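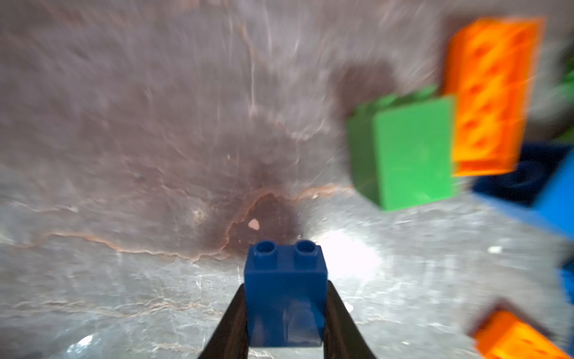 Lasen opens its brick-sorting recordings to everyone

Unemdale, 5 Apr 2023 – Lasen has today released Plalley, a collection of 1,568 recordings of a robot gripper picking up, carrying and putting down chunky toy bricks. Anyone can download it and use it free of charge, and we are delighted to see it go out of the door.

The recordings were made at our workshop in Unemdale, starting in December. In every one, a person guides the arm by hand control while a small camera at the gripper keeps watch. The camera pictures and the movements of the arm are saved together, so that a learning system can study what the gripper was facing and what the person chose to do next.

Why bricks? They are cheap and tough, and far harder to handle well than they look. A brick can land on its studs or on its side, or lean against its neighbour so that there is hardly room for a finger on either side. Some are tall and some are flat. The bright colours give us an easy way to set a task, too – orange ones in one tub, green ones in another – and to check afterwards whether it was done.

Thirteen people took turns at the controls, and their styles are wonderfully different. Some come straight down over a brick and close the fingers in one go. Others creep in from the side, stop, open up again and have another look. We asked them all to work as they liked and kept the lot, fumbles included. A system that has only ever met tidy grasps has little to go on when a brick slips.
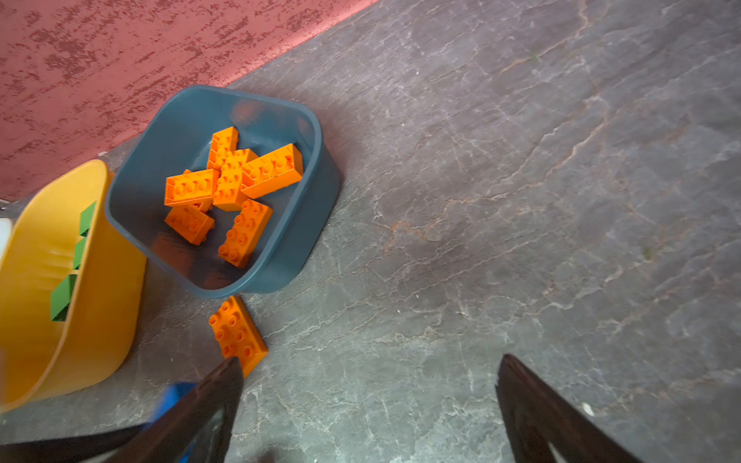

What is in the release

Each recording comes with the gripper camera's view, the position of the arm, how wide the fingers were open, and a short written instruction such as "put the orange brick in the blue-grey tub". Bricks were tipped out afresh between recordings, and we moved the tubs as well. A set of 295 recordings has been put to one side for testing, and we ask that people leave it out of their training so that results can be fairly compared.

We have also included Najjar, the small program we use to play recordings back and mark where each grasp begins and ends. It runs on an ordinary laptop. The marking was done by hand and there will be mistakes in it, so please write and tell us when you find one.

Blurred pictures have been left in. The camera travels with the gripper, and quick moves smear the view, bricks and all. Any system learning from a camera in that spot will have to cope with the same thing.

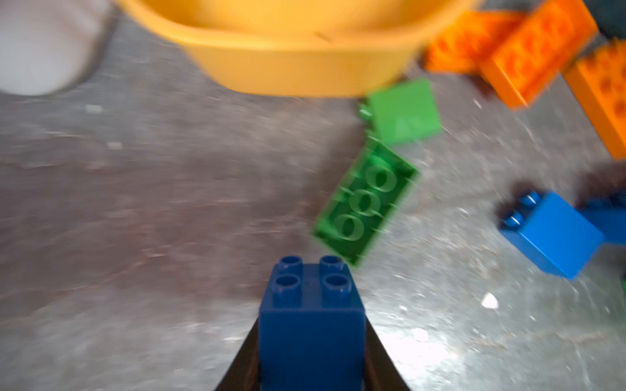
Can the recordings be used with a different gripper?
They were made with a two-fingered gripper, and will be most useful to people working with something similar. The camera views and written instructions may still be helpful for other designs.

Will there be more?
We hope to add a second batch in December, with softer objects and 3 new tub shapes.

Press contact: the press desk, Lasen, Unemdale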